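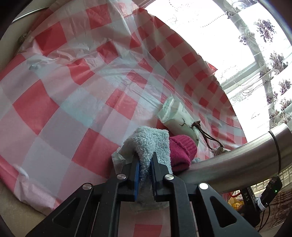

Sumdale Checkered Table Cover, Red and White

The Sumdale Checkered Table Cover is supplied through the Ghauri household linen program for use in common rooms, craft rooms and family lounges. It is intended for low tables on which small personal articles are sorted, folded and put away, including washcloths, knitted gloves and mittens, soft pouches and toiletry bottles. The check pattern combines red, pink and white.

The cover is sold singly or in packs of 4. It is catalogued under item number 822 and may be ordered by any registered residence or day center.

Size and fit

The cover measures 60 inches on its shorter side. It is cut to hang over the front of a standard lounge table, and residences with narrow tables may turn the surplus under at the back. Hemming to a shorter length is available on request and must be specified when the order is placed. Altered covers cannot be returned.

Use with knitted and looped fabrics

Terry cloths and wool items shed fibers during handling. Lint should be removed from the cover with a dry brush before washing. Light blue and magenta articles are easily distinguished on the red check, and for this reason the pattern is recommended for matching gloves and mittens. Residences that sort mainly red or pink clothing may prefer the plain gray cover, item Plundix Gray.

Bottles should be closed before they are placed on the cover. The fabric is not waterproof, and spilled lotion or shampoo must be blotted promptly. A clear under-sheet is sold separately for tables with a polished finish.

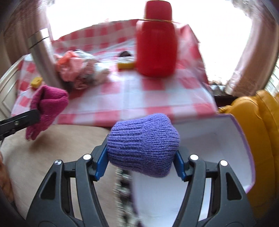 Page last changed: 2024-04-09

Use in furnished lounges

The cover is suited to carpeted rooms with upholstered seating. A low table covered in the red and white check may be placed within reach of an armchair so that a seated person can take up a mitten or a glove without rising. An open box kept beside the table is convenient for articles that have been paired. The overhang at the front should clear the carpet and should not be tucked beneath furniture that is moved daily.

Washing and storage

Machine wash warm with similar colors. Do not bleach. Tumble dry on low and remove while slightly damp. The cover may be pressed on the reverse with a medium iron. Creases left by folding will relax after a day or two on the table. Covers held in storage from December onward should be refolded once during the season along a different line.

Ordering

Requests are received by Noreen Kazmi in the supply office. Orders for more than one building should list each delivery address separately. The current production run is 3000 covers, and back orders are filled in the sequence in which they are received. Questions regarding alterations should be addressed to Vasilis Karagiannis.

Related items

Plundix Gray Table Cover
Clear Under-Sheet for Low Tables
Niltberg Lidless Storage Box
Sumdale Terry Washcloth
Niltberg Lint Brush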